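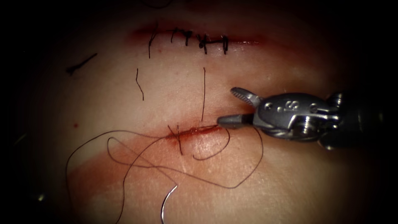
Home | Kitchen | Mending | Workshop | Letters

Tidier stitches at home: what I pinched from a robot suturing study

Reading time: 6 minutes

I have been hand sewing for most of my life and I still tangle my thread. So when my friend Leonora Rivera told me her lab at Kanulcombe was teaching a surgical robot to close cuts in a practice pad, and that most of their headaches were to do with loose thread, I invited myself over with a notebook. I came home with a better running stitch, a tidier way of trussing a roast and a whole new respect for knots!

A bit of background first, and then the tips.

The project is called Takilitz. The old way of teaching a machine to sew was to write down every movement in advance, which falls over the moment the thread lands somewhere unexpected (and thread always does). Leonora's group has people drive the robot's arms by hand through the whole job, records what the cameras see and how the arms move, and lets a learning program work out how one goes with the other. They started with 50 recorded stitches, moved up to 100 and then 200, and the part I found fascinating is what improved and when. Getting the needle in and out came good early. Managing the tail came last, and it only came good once they added recordings where the operator had got into a mess and had to work their way out of it.

I love this. They had been saving only their cleanest efforts, the way you'd only put your best scones on the plate, and the robot had never been shown what a muddle looked like. Pei-shan Mok, who does a lot of the driving, went back and recorded the awkward ones on purpose. Loops crossing over loops, thread curled up right beside the cut, the needle lying well away from where you want it. The success rate climbed after that, and the hesitating (it used to hover with its jaws open for ages) mostly went away.

Right, on to the mending basket.

Cut your thread shorter than you want to

Everyone cuts too long, me included. The lab tried several lengths and the long ones made big swinging loops that crossed back over themselves while the second stitch was still being planned. For hand sewing, fingertip to elbow is plenty. You'll rethread more often and still finish sooner. Same goes for kitchen string on a rolled shoulder of lamb: several short ties beat one endless piece wound round and round.

Sort the loops before the next stitch

This was the big one for me. The program now treats clearing the thread as its own step. Stitch, tie, clear, and only then look for the next spot. I used to yank the tail and hope. Now I lay the work flat, sweep the loose thread off to the side I'm sewing away from, and carry on. If there's a tight little curl, put the tip of the needle inside it and open it up gently. Pulling on the ends makes it a knot, and then you're there with the scissors and a bad temper.

Know where your needle is

Sounds silly, but Pei-shan says a fair share of the early failures came down to losing track of the needle while attention was on the cut. A curved needle lying on its side is harder to pick up well than a straight one, too. I now park mine in the fabric every single time I put the work down. I've also started using a curved needle for the lounge cushions, and it is brilliant anywhere you can't get a hand behind the cloth. Hold it past the middle, towards the thread end, and roll your wrist so the point follows its own curve. If you shove it straight ahead it will fight you.

Square your knots

Right over left, then left over right. You know this. Do you do it when you're tired? I don't. A squared knot lies flat and small, and a lazy one sits up fat and wanders off to one side. In the study they marked each finished stitch on where the knot sat and how even the ends were, as well as whether the gap was closed, so a stitch could hold perfectly well and still lose marks. I've been marking my own buttons the same way and it's been humbling.

Start at one end, but look at the whole seam

One version of the program placed each stitch by looking only at the one before it, and the spacing drifted. Letting it see the full length of the cut fixed most of that. At home, a few pins or chalk ticks along the tear before you begin will do the same for you. Great for split pillowcases, school trousers and the gap in a stuffed chook.

Practise on something that doesn't matter

The lab's pads have a bit of give in them and you can make your own version. I cut a slit in an old dishwashing sponge and closed it 11 times over a week of evenings, radio on, cup of tea going cold. The first few puckered badly. Don't pull the sides hard together; bring them up until they touch and stop there. By the end I could do it neatly without squinting!

Record your bad goes as well as your good ones

I've saved my favourite for here. Leonora's advice, and she was talking about the robot, was to keep the messy tries and keep what you did to get out of them. I've got a page in my mending notebook for it now. "Thread caught under hem, turned work over, eased from back." It has already saved me once on the same pair of curtains.

The next round at Kanulcombe will try thicker thread, and I've been promised another visit in January. Meanwhile I'm off to redo the buttons on my winter coat. If you've got a good way of stopping waxed thread from kinking, pop it in the comments, I've tried ironing it between sheets of paper and I'm only half convinced.

Shared 200 times | 11 comments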